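Prenora hand-held gripper guide, second edition: a sceptical reading

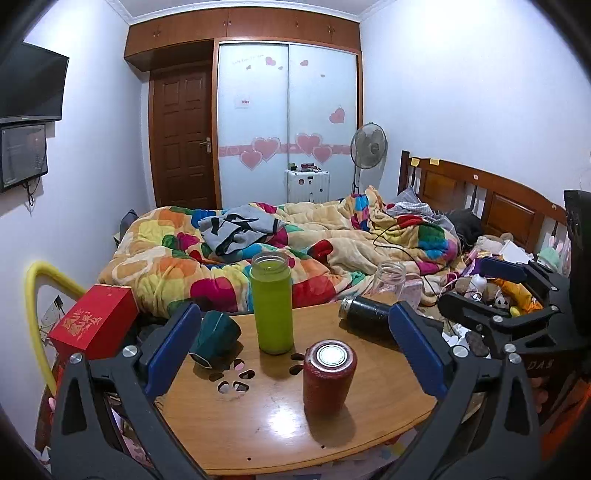

Reviews / Standards and good practice

Prenora wants 83 euros for 66 pages of rules on collecting grasps at home. I expected more on clutter. Rule 6 says to vary how objects lie, so some bottles stand and some go on their sides — fine, Hadau's free leaflet says the same. Lids get a single line. Is an open bottle a different object from a capped one? Gunther Buschmann's foreword promises an answer and I never found it.

The glare section is better. It asks you to note bright reflections on the tabletop before you start, and I'll keep doing that.

Score: 2 out of 6. Wait for the April reprint.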